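Plesteo Desktop Drawer Units

Home > Storage > Desk and Tabletop > Drawer Units

The Plesteo range covers small plastic drawer units for desks, shelves, workbenches and kitchen counters. All units ship assembled. Drawers are packed inside the body with a strip of paper tape across the front, so remove the tape before you try to open them.

Choosing a size

Measure the depth of the shelf or desk first. Most returns we get on drawer units are for depth, as people check the width and forget that the drawer has to come forward as well. Allow the full depth of the unit plus the same again in front if you want to lift a drawer out completely.

For pens, scissors and rulers, pick a layout with at least one full-width drawer. The inside length of a full-width drawer is 158 mm on the Compact body, so a standard 15 cm ruler lies flat. Half-width drawers suit clips, stamps, batteries, sewing notions and charging cables. Sheets of letter paper do not fit in any Compact drawer – see the Fledano letter trays for those.

Materials and load

Bodies and lids are molded polypropylene. Drawers are polystyrene, which is clearer but also more brittle, and will crack if dropped on a hard floor. Replacement drawers are sold singly under Spare Parts.

Maximum load per drawer is 600 g, spread evenly. Heavier contents will not break the drawer right away, but the runners wear and the front starts to sag. Coins are the usual cause.

Stacking

Units of the same body size can be stacked two high on a level surface. The feet of the top unit sit inside the rim of the one below. Do not stack a Standard body on a Compact body. If the stack will be opened often, use the Matar adhesive pads under the bottom unit to keep it from sliding forward.

Cleaning

Take the drawers out and wash them by hand in lukewarm water with dish soap. Wipe the body with a damp cloth and let everything dry before putting it back together. Not dishwasher safe. Do not use acetone, nail polish remover or alcohol wipes on the drawers – they turn cloudy and the haze does not come out. Ink on the lid can usually be lifted with a white eraser.

Labels

Paper labels hold well on the drawer fronts but leave glue behind if they stay on for a year or more. Removable vinyl labels are a better choice if you expect to move things around. A sheet of blank labels is included with the Standard body only.

Ordering and delivery

Orders placed before 2 p.m. leave our Prakbridge warehouse the same working day. Single units go by regular parcel. Orders of 15 units or more are sent on a pallet and need someone on site to sign. Schools and offices can ask for an invoice at checkout.

Returns are accepted within the period shown on your packing slip. Units must be clean and free of labels. Cracked drawers should be reported with a photo of the damage and of the outer box, and we will send a new drawer without asking for the old one back.

Spare parts

Full-width drawer, Compact: part 518
Half-width drawers, lids and feet: order by body size, through the contact form

Customer comments (newest first) 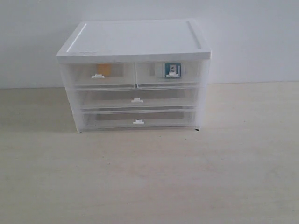
Bought two for craft supplies and they do the job. Embroidery thread goes in the small drawers, scissors and hoops in the wide ones. One drawer came with a crack in the corner and the replacement showed up within the week. I would like a deeper version for yarn, if that is ever planned.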